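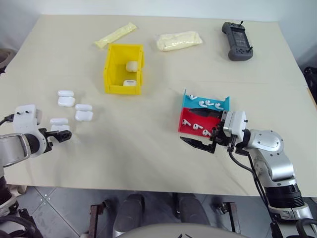
Small cells, slow decline

A lithium-ion cell the size of a bean ages in much the same way as one the size of a brick, but its owner notices sooner. There is less capacity to lose. A wireless earphone that ran for five hours when new and now manages three has lost two fifths of its charge, and the change is plain on a long train journey.

Two processes are at work. The first is calendar ageing, which goes on whether the cell is used or left in a drawer. A thin film on the negative electrode thickens with time and takes up lithium that would otherwise carry charge. Heat speeds this up, as does storage at full charge. The second is cycle ageing, the wear caused by charging and discharging.

Stamus, a repair workshop in Cerkdale, keeps a record of the small rechargeable goods brought to its counter. Of 122 items logged up to 2025-01-10, most had a worn cell and no other fault. The workshop tests each one at a fixed discharge current - a slow job, but voltage alone says little about remaining capacity.

Replacement is the harder part. Many small cells are held with adhesive inside a shell that has no screws. Pronari, which supplies cells to the workshop, lists 7 sizes of button and pin cell, and a difference of half a millimetre can stop a housing from closing. A cell that is bent or pierced during removal may catch fire, so Stamus turns away any item it can't open without force.

Storage is easier to get right. Items put away for months should be left near half charge in a cool, dry room and topped up before they run flat. A charging case draws a little current even when shut, and a pair of earphones left in one will be topped up again and again until the case is empty. The case cell then sits at low voltage, where a long wait can damage it.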